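Home | Courses | Handouts | Staff | Library | Contact

Filed under: Hospitality Studies, Year One, Dining Room Service

8 min read

Unit 2: Table Settings and the Informal Place Cover

Course leader: Mwende Okoth
Revised 26 May 2021

Purpose of this unit

Students completing this unit are expected to lay a table for an informal meal, to name each item of the cover, and to adjust the setting when the menu changes. The formal banquet cover is treated in a later unit and will not be assessed here. Students should read this handout before attending the practical session in the Khaemba dining room.

Terms used

The word "cover" has two meanings in the trade, and both appear in the assessment. In the first, a cover is the full set of items laid for one guest. In the second, it is the guest, as when a supervisor reports that the restaurant served 100 covers at lunch. Students should state which meaning they intend wherever the sentence leaves room for doubt.

"Flatware" refers to forks, spoons and, in most American houses, knives. "Hollowware" refers to serving vessels such as pots, bowls and pitchers. "China" is used loosely for all plates and cups, whatever they are made of.

Order of work

The table is checked before anything is placed on it. It must stand level and be wiped down. If a cloth is used, the center crease should run the length of the table and the drop should be even on opposite sides. Chairs are then set in position, so that each cover can be lined up with the seat it serves.

The plate is placed first and fixes the position of everything else. Forks are laid to the left and knives to the right, with the cutting edge facing the plate. Spoons lie outside the knives. Guests work from the outside inward, and the items needed for the first course are therefore farthest from the plate. The lower ends of the flatware should form a straight line, set back from the edge of the table by the width of a thumb joint.

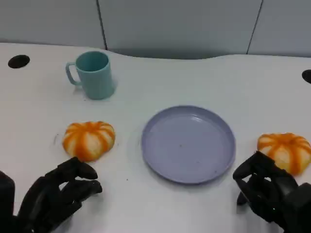 Glasses stand above the knives. Where a hot drink is served throughout the meal, as is usual at breakfast, the cup is set to the right with its handle turned toward the guest's right hand. Where coffee follows the meal, the cup is brought in with the coffee and does not form part of the original cover.

Napkins may be placed on the plate or to the left of the forks. Elaborate folds are discouraged at this level. A plain rectangle with the open edge toward the plate is acceptable in every practical exercise.

Centerpieces and seasonal decoration

A centerpiece should be low enough for seated guests to see one another across the table. Strongly scented flowers are avoided, as they interfere with the food. Seasonal items such as gourds, pine branches or bowls of fruit are suitable for informal meals, provided that they leave space for shared dishes. Candles are lit only for evening service.

Color should be considered together with the china already in use. The reading by Hjørdis Bakke, available in the library, discusses contrast and restraint in more detail. Students may omit her section on silver.

Practical session

Students work in pairs. Each pair lays a table for 12 guests using the informal cover and then resets it for breakfast. Edem Issahaku will supervise the first group and Sharon Lyimo the second. Closed shoes are required, and long hair must be tied back.

Chipped or cracked items are to be removed and handed to the supervisor. They are not to be returned to the shelf.

Written work for this unit should be submitted to Josphat Kioko at the department office.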